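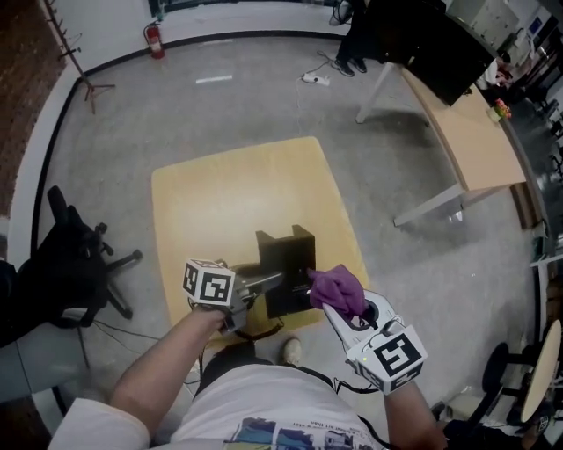

3 min read

Purple cloth, black block, and the pale wood table doing what it does best, which is showing up everything you put on it.

Welcome back to the Marnora room pages! I've been promising an update since we moved out of the Lenix building and I kept putting it off, mostly because I wanted everything to look finished first. It doesn't look finished. It looks used, and after a whole August in here I like it a lot better that way, so up it goes.

A bit about the cloth first, as that's what I get asked about. Black things are a pain. I don't care how careful you are, a black block will pick up every speck of fluff and every thumbprint in the building, and if it stands on a light tabletop your eye goes straight to it. We went through all sorts: kitchen roll (leaves bits), old T-shirts (leaves different bits), those yellow dusters that smell of the cupboard. In the end I bought a bundle of Jaber cloths, 11 in the pack in a mix of colours, and I've been happy with them. The purple ones get picked first for some reason. My own tips, for what they're worth: wash them before you use them, never put fabric softener anywhere near them, and don't fold them into neat little squares. A scrunched-up cloth gets into the inside corner of an L shape far better than a flat one. Go down the tall back first and then do the step, or you'll be doing the step twice.

The table. Oh, I love this table! It's a Flimach, second-hand, almost 70 pounds with the delivery, and I nearly didn't get it because I thought it would be too low. I'd had my heart set on something you could lean on properly. Now I'd say low is the way to go if you work standing up and want to look straight down on what you're doing. Square is good too, you can come at it from any side and nobody ends up with the bad end. The light wood does mark, mind you, so mugs are banned and live on the windowsill in the corridor.

The floor is concrete and it's staying concrete. We had a quote of 975 for vinyl and another of 3000 for having the whole lot properly levelled and coated, and I laughed and closed the email. Grey concrete sweeps up beautifully. It's hard on the feet (wear decent shoes, I mean it) and anything you drop on it is dropped for good, but I like how plain it is next to that dark brown brick. People always comment on the brick. I had wanted to paint it white to match the far wall and I was talked out of it, thank goodness.

Coat rack against the brick, tall metal one, hooks at the top. I moved it four times. By the door it was in everybody's way, by the sofa it dripped on the sofa, and then for a while it was behind a desk where no one could get at it. It isn't the prettiest thing but the splayed legs mean it stays put when somebody slings a wet coat at it in November.

The sofa is grey and so is the floor and yes, I do know. I'm looking for a cushion. Mustard, maybe? Or the same purple as the cloth, which would be a laugh. The black office chair tends to get parked next to it, and that's become the phone call corner without anyone deciding it should.

Still on my list: cables. I've got a bag of clips and a roll of floor cover strip waiting in the cupboard, and the white power strip is getting fixed to something solid so it can't wander. The red fire extinguisher is going up on a wall bracket as well, as soon as I find the right plugs for that wall. If you've got a favourite kind of clip that sticks to bare concrete and stays stuck, please write in, mine last a week at best.

More pictures once the shelves are up. I've chosen the brackets, I just haven't told anyone which colour.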